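Cable sorting comparison (Brinevora)

From the Nurniser reference pages on robot handling. Last changed 2020-03-24.

The Brinevora cable sorting comparison is a bench procedure for judging parallel-jaw grippers on thin, flexible objects. It is used with two-arm cells in which both arms travel on a common rail. The procedure was written at Nurniser and later shortened by Bisetex, and the short form is the one in general use. It covers the gripper, the fingertips and the closing force. It does not try to judge the arm, although in practice the arm has a large influence on the result.

Background

Most gripper tests use rigid blocks, cups or printed shapes. Such objects stay where they are put, and a failed grasp is easy to recognize. Wires behave in another way. A wire can be grasped correctly and still pull its neighbors along, or it can hold on to the tray by friction and slide out from the fingers during the lift. For this reason a gripper that has a good record with blocks may do poorly with wires, and the opposite has also been reported.

The procedure belongs to a larger group of household tasks, which includes clothing. Some cells keep garments on the table during wire work, so that the vision system must separate wires from cloth of a similar color. With a black garment and a black cable this is still difficult for many controllers.

Arrangement of the cell

The trays are shallow and stand side by side, each for one kind of wire. White, green and red are the usual colors, chosen because they are easy to tell apart under ordinary room light. Loose wire is placed on the open table between the trays and the rail. The arms face each other's working area and share the middle, and the controller must decide which of them may enter it. 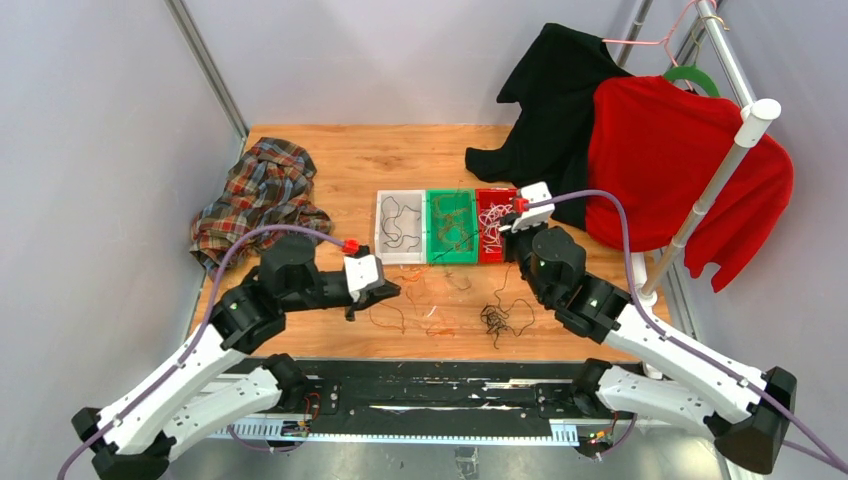

Grippers compared

The short form calls for two grippers, called A and B. Gripper A has wide, flat fingertips with a soft pad. Gripper B has narrow fingertips without a pad, and it opens 10 mm less than A. Both are of the electric parallel type. They are fitted by turns on the same arm, never on both arms at the same time, because a small difference in calibration between two arms can easily be taken for a difference between two grippers.

The pad of gripper A wears out quickly on wire ends that were cut by hand. Van Rooij, a supplier of fingertips, offers a harder pad which lasts longer but holds less well on smooth insulation. Results obtained with the harder pad must be marked as such and should not be mixed with the others.

Procedure

A run lasts 90 seconds and a full comparison consists of 6 runs for each gripper. At the start, both arms are in the rest position and the loose wire is laid down by the operator without special care. The arm must then bring each loose wire to the tray of its kind. A wire which hangs over the edge of a tray counts as half placed. A wire which was carried to the wrong tray counts as not placed, also when the arm corrects the mistake later.

The wrist angle is recorded with every grasp. A steep wrist gives the fingers better access between the wires, but it brings the wrist housing close to the tray wall. With a flat wrist the fingertips touch the table along their full width, and thin strands can escape under them. 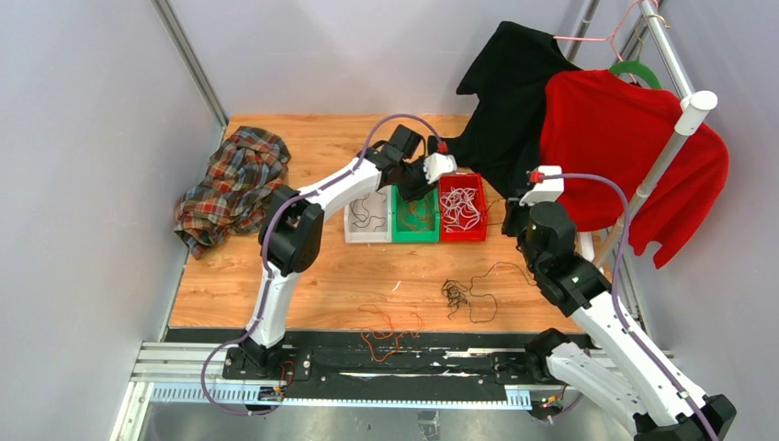

Typical results

Gripper B is usually better at picking a single strand from the table. Gripper A is better at lifting a knot as one piece, which saves time when the whole knot belongs in one tray. In the Bisetex series of December, B placed more wires in every run except two, and both exceptions began with a large knot. Average time for one grasp was around 10 seconds for both grippers, so the closing speed seems to be of small importance.

Two kinds of failure are common. In the first, a wire is still connected to a tangle inside the tray, and the lift takes the whole tray with it. In the second, a strand lies across the gap between tray and table, and the controller reads it as two separate wires. Additional weight in the tray helps against the first. Against the second there is no accepted remedy, though a camera mounted lower at the side has given some improvement.

Criticism

The most frequent objection concerns the trays, which stay in fixed places during a run while real containers are often pushed aside. Variants with only two trays have been proposed, in which the spacing is changed between runs.

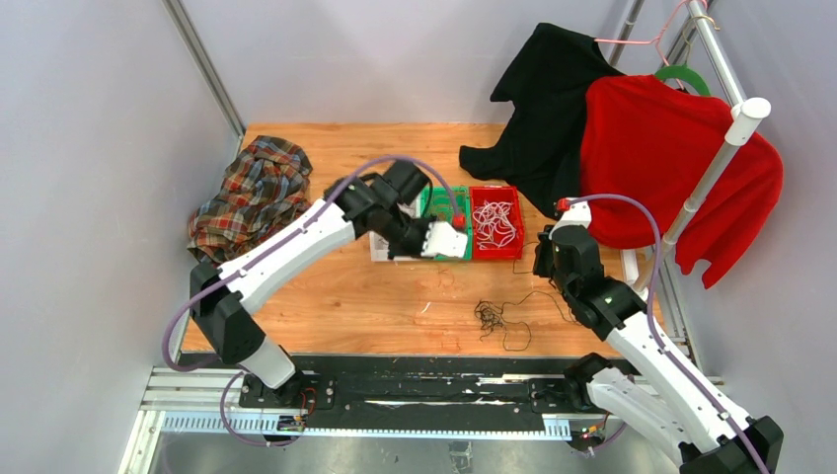 Van Rooij replied that moving the trays would mostly measure the camera, and that a fingertip comparison should keep everything except the fingertips as still as possible. The same reply asked for the half-placed rule to be dropped, as two operators rarely agree on it.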